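The Ferry Wouldn't Wait

Bag. Keys. The letter. Keys again, because I'd put them down to pick up the letter.

It was twenty to six and the boat went at half past. Forty minutes to the harbour if the lights were kind, and they never are on a Saturday, not in May with everybody wanting the sea at once. I did the sum in the hall with one shoe on. Did it again. Still came out wrong.

My sister had rung at five. Come today, she said. Not tomorrow. She's asking for you.

She wasn't asking for me, I knew that. Our mother hadn't asked for me in nine years. But you don't argue with a voice like that at five in the morning, you say yes and you go and stand in the bathroom with the tap running and wonder what you've said yes to.

Other shoe. Coat. No, not the coat. Yes, the coat, it's always cold on Skamus, even in summer the wind comes round the headland like it's looking for someone.

The letter I'd written over and over. Two sides, then one side, then four lines. The four lines were the ones I had in my pocket. Sorry was in there. Sorry was in there twice, and I'd taken one out and put it back again on the stairs, leaning on the wall with a biro that only worked if you shook it.

Down. Out. Street wet and nobody in it but a fox, who looked at me as though I was the one who ought to be in bed.

The car wouldn't start. Of course. It coughed and I said please, out loud, to a car, and it coughed again and caught. I've never loved anything so much as that horrible engine.

First lights red. Second lights red. I ate a biscuit out of the door pocket that had been there since Christmas. Third lights green and I went through with crumbs all down me, talking. I was practising. Hello Mum. No. Hello. Just hello. How are you feeling, no, stupid, how do you think she's feeling. I've brought you something. I hadn't brought her something. I hadn't brought her a single thing.

So I stopped at the garage on the ring road, Bedoya's, the one with the tall blue sign, and lost four minutes there. Flowers all gone. A bucket with one carnation in it and the water green. I bought mints. She used to like mints. She used to keep them in the glove box and hand them back to us on the way to the coast, one each, suck don't crunch, and my sister always crunched.

Eleven pounds for mints and a map I didn't need. I don't know why I bought the map. There's one road. 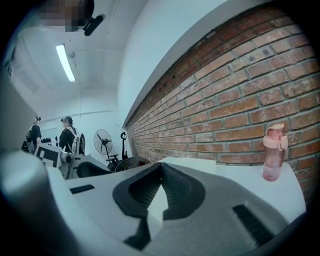
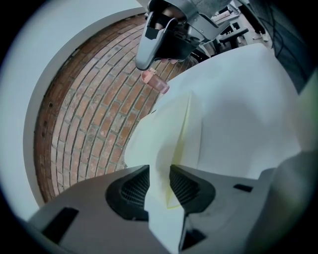 Twenty-four minutes past and I could see the boat. That's the worst bit of that road, you come over the top and there it is below you, lit up and smoking away, and you've still got all the bends to do. I did the bends. I won't say how fast. There was a van in front with Stemolov painted across the doors in big yellow letters and I read that word so many times I could of sung it. Stemolov. Stemolov. Move over. He moved over.

Twenty-eight minutes past. The barrier was down.

The man in the booth had a flask and a face like a shut door. Full, he said. Car deck's full. I said I'll leave the car. He said you can't leave it there. I said where can I leave it, and he pointed with the flask, right up the hill, back where I'd come from, and I think I made a noise. Not a word. A noise.

He looked at me. Looked at the boat. Then he said, give us the keys.

What?

Keys. I'll shift it when my mate comes on. Go on, run.

I gave a complete stranger my car. I'd do it again. I ran down that ramp with my bag banging on my hip and the mints rattling and a boy in orange overalls holding the chain up for me with one hand, not even looking, still chatting to his friend. Under I went. Chain down behind me. The whole floor shook and we were going.

She's an old boat, the Vakasura. She was old when we were small. Same brown seats, same smell of chips and diesel, same painted line on the wall by the tea counter where children have to stand to see if they pay. I went and stood by it. The line came to my ribs. I remembered being under it, and my mother's hand flat on top of my head, pressing down. Bend your knees, she whispered. So I bent my knees and got on free and she bought us a bun each with the money. The best bun of my life. I was eight and we were criminals.

I'd forgotten that. Nine years of going over the other things, every slammed door, what she said at the wedding, what I said back, and I'd clean forgotten the bun.

Tea. I got a tea. Two pounds, and it tasted of the urn. Sat by the window with salt dried all over the glass and got the letter out.

Four lines. They looked like something you'd leave for the milkman.

I tried to make it longer. Shook the biro. Wrote, do you remember the. And the pen stopped, really stopped this time, I scratched at the paper till it tore. Asked the woman across from me, she had a pencil, a tiny one from a betting shop. She said keep it love, and went back to her crossword with nothing to do it with. I gave it back. She gave it to me again. We did that three times and then she shut the magazine and went to sleep.

Do you remember the bun. That's what I wrote. Then I wrote down all of it, the knees and the hand and the woman at the gate who must have known, she must have, I was the tallest child on the island. I wrote on the back of the letter and when that was full I got out the map and wrote on that. Round the edges, in the sea. There's a lot of sea on that map. I wrote about the mints and the car with the door tied up with string. I wrote about the night the power went and she told us the story with the thousand steps, 1,000 of them, and every single step had a name and she made up the names till we dropped off. I wrote that I still do that when I can't sleep. I get to thirty or so.

Didn't write sorry. Ran out of sea.

And then the engines changed, that drop in your stomach, and there was the harbour wall and the green light on the end and my sister under it in her dressing gown with a big coat on top. I looked at her face. Tried to, anyway. You can't tell at that distance, it's just a pale thing with hair blowing across it. I thought, if she waves it's all right. If she's got her hands in her pockets it's not.

She had her hands in her pockets.

I was first at the chain. Folded the map up small, wrong, it'll never go back the way it was. The boy was still talking to his friend, something about a goalkeeper, and I stood there thinking how can you be talking about a goalkeeper. Bump. Rope. Another bump. Chain up.

I ran again. I'm not built for it. My sister didn't move, she just stood and let me get there, and when I got there she said, you've got biscuit on you.

Is she, I said.

She's awake, my sister said. She's in a terrible mood. She wants to know who's paying for your ticket.

Oh and my legs went. Not all the way, I got hold of the railing. My sister took her hands out of her pockets then and they were blue with cold, that's all it was, she'd come out with no gloves. She held on to my sleeve. We stood there like a pair of old women, and the cars came off past us one by one with their lights on.

I didn't buy one, I said.

What?

A ticket. I ran on. Nobody asked me for it.

She stared at me. Then she started laughing, an awful laugh, half of it crying, and she pulled me along by the sleeve towards the steps. Well you can tell her that, she said. Come on. Hurry up. Tell her that first.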